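Stillum Winter Relay: what teams need to know

Posted 01/09/2025

Registration for the Stillum Winter Relay is open, and this newsletter item has the things captains keep writing to ask. Please read it through before you send us a message, as most of the answers are here.

The relay is for teams of six. Each runner does one lap of the park and hands over to the next. A lap is a little under two miles on packed gravel, with one short climb behind the boathouse and a flat stretch back along the canal. The course is the same as last winter except for the first turn, which has been moved past the tennis courts so that the start is less crowded.

There are 24 team places this year. We had fewer last time, but the new changeover area is wider and we can fit more people in it. Places go in the order that completed forms arrive. A form counts as completed when it has all six runners on it and the fee has been paid. If you only have five names, wait until you have the last one. We can't hold a place for a team that is still looking.

The fee is $29 per team, not per person. It covers the bibs, the park permit and hot soup afterward in the Dindero hall. If your team withdraws before registration closes, you get the full fee back. After that we keep it, since the bibs will have been printed.

Teams can be men, women or mixed. A mixed team needs at least two men and at least two women. There is also an office category for teams whose runners all work at the same place. You can enter both the office category and one of the others on the same form, at no extra cost. Just check both boxes. Runners must be 16 or older on the day, and anyone under 18 needs a signed form from a parent or guardian. 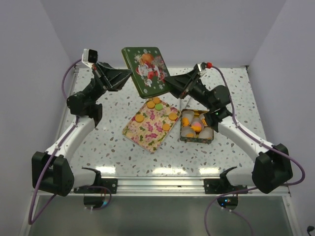
The handover works the same way as before. We use a wristband with a fabric strap instead of a baton, because batons got dropped and rolled into the canal. The incoming runner takes off the wristband inside the marked zone and gives it to the next runner, who has to have it in hand before leaving the zone. It doesn't need to be on the wrist until the boathouse. If you drop it, go back and pick it up. Throwing it is a one-minute penalty.

Please practice this with gloves on. Last year several teams lost more time in the zone than on the climb, and most of that was cold fingers on the buckle. The strap has a new fastener now that should be easier to open, but it is still a small thing to handle when you are out of breath.

Only the incoming runner and the next runner are allowed inside the zone. Everyone else stays behind the rope. This includes coaches, photographers and dogs. The lane nearest the canal must be kept clear at all times for park vehicles.

Running order is up to you, but it has to be handed in at the bib table before the start and can't be changed after that. If a runner gets hurt partway through a lap, the next runner may start once a marshal has confirmed it. The team will be listed as finished but won't be ranked. Substitutes are allowed until the running order is handed in, as long as the new person hasn't already been entered with another team.

Bibs can be picked up at the Onyshchenko sports shop on Furnberg Street during opening hours in the week before the race, or at the bib table on race morning. One person can collect for the whole team. Bring the confirmation email, either printed or on your phone. Pins are included.

Parking at the boathouse is closed on race day. Use the lot behind the hall or take the bus to the park gate, which is a short walk from the start. There are bike racks on both sides of the gate. Bags can be left in the hall, but the room isn't locked, so keep wallets and phones with someone you know. Changing rooms are on the lower floor and there are showers, though the hot water doesn't last long once the first teams are in.

The race goes ahead in rain or snow. We will only call it off for ice on the climb or very high wind. If that happens, we will email all captains by 7 in the morning and put a notice on the club page. There is no backup date, and entries would carry over to next winter.

The relay is also our main fundraiser. Last winter it brought in $3,357 after costs, which went to new lights on the canal path and to travel for the junior group. This year's money will go toward replacing the timing clock and the two oldest tents. Donations can be added on the entry form or put in the box by the soup table.

We still need marshals for the boathouse turn and for the second half of the race at the gate. You don't need any experience. You stand at your post, point runners the right way and call the finish area if somebody needs help. Marshals get soup too, and a free entry in the spring 5K. Check the marshal box on the club page and tell us which half of the race you can do.

Registration closes at the end of January or when the places are gone. Results will be posted on the club page the same evening, and corrections can be sent in for one week after that.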